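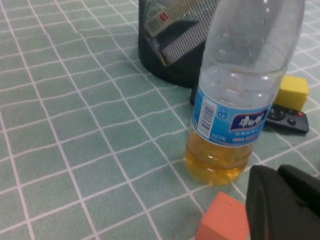 Wrist view: bottle, foam cubes, remote control and mesh basket, with the gripper at lower right.

README: Aststead open day, tabletop demonstration

Print | E-mail

Version of 1/4/23. Maintained by Merike Jaunzems.

What is in the folder

Wrist camera recordings from the public demonstration at the Aststead workshop, one folder per attempt, 24 in all. Each holds the video, the joint log and a plain text note typed at the bench. The arm was run by Sedard. I was a visitor who asked for the files and got them, so please don't read this card as the company's own account.

The leaflet handed out at the door called the set-up "everyday tidying in an unprepared home". I would not repeat that in a paper. The objects were put out by staff between attempts, and Normunds Ots moved things back into reach more than once while the audience was being talked to. He was quite open about it when I asked. The notes do not record it, and the only way to find it is to compare the end of one video with the start of the next.

How the attempts were run

A visitor picked an object from a printed list and the operator typed it in. If the arm stopped for longer than a set time, the operator pressed reset and the attempt was closed. Some of these are marked "done" in the notes and some "stopped", and I could not find a rule that separates them. Treat the result field as an opinion.

Five attempts have no joint log. The Sedard people put this down to a full disk. 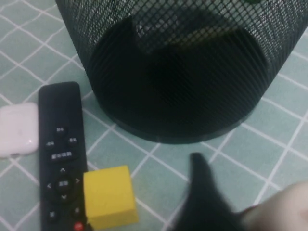 Remote control, white earbuds case and yellow cube in front of the basket. Gripper finger blurred.

Known problems

Motion blur. The fingers are often smeared when the arm moves, and the near parts of the gripper are soft even at rest. Anyone hoping to measure contact from these videos should look at a few before planning much.

Cropping. The wrist camera loses the tops of tall things as soon as it gets close. There is no second camera in this release. Vasiliauskas had one on a stand and has said the recordings may follow in September. I would not wait for them.

Clear objects. The talk claimed that glass and clear plastic are "solved". I saw no test that would support this. Nobody said how many tries went into the slides, and the question was passed over when Quyên Bùi put it from the floor.

Labels. Names in the notes are whatever the operator typed. "Bin", "basket" and "black thing" may all be the same object.

Speed. The video shown on the big screen was sped up four times. The files here run at normal speed, and they are dull to watch. I count that in their favour.

Suggested use

Fine for teaching, for trying out a labelling tool, or for showing students what a demonstration looks like from the arm's side. Poor for training anything, and no use at all for comparing the Sedard arm with another one. The Flurner script in the tools folder will cut the videos into stills. It skips the last second of each file, and I have left that alone.
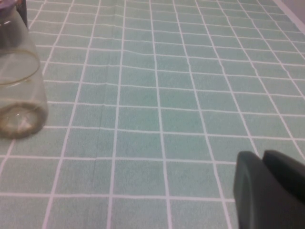

Kęstutis Rätsep thinks I am being too hard on them. He wrote that a public demonstration has to fit between the tea and the closing time, that every lab resets its table, and that handing over the stopped attempts along with the good ones is more than he has had from any other firm. He would still like the resets written down. I have added his message to the folder as comments.txt, unedited.

Corrections to Merike Jaunzems, please, with the folder name of the attempt.

Print | E-mail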